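Gripper trial, bathroom run: Zoker fingers vs. Husero fingers
Checked by Přemysl Kuruc, Tuesday

E-stop within reach: OK
Finger screws tight: OK, redone after cycle 30
Cable slack at full reach: PASS, with a note. I'd love one more clip near the wrist!
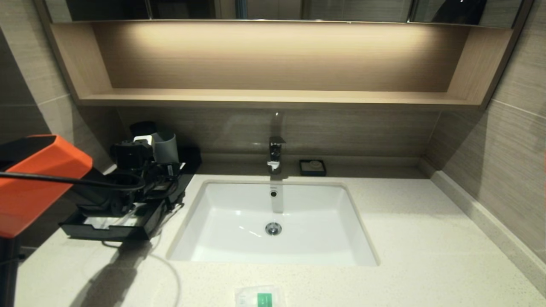

Grip on small wrapped items: Zoker 93 out of 100, Husero well behind. So good to see this number!
Soap bar: both fine at low force
Clearance to faucet: OK, slowed the last bit of the approach
Pad wear: slight on Husero, swap before the next run

Open: wrist camera glare, retest in December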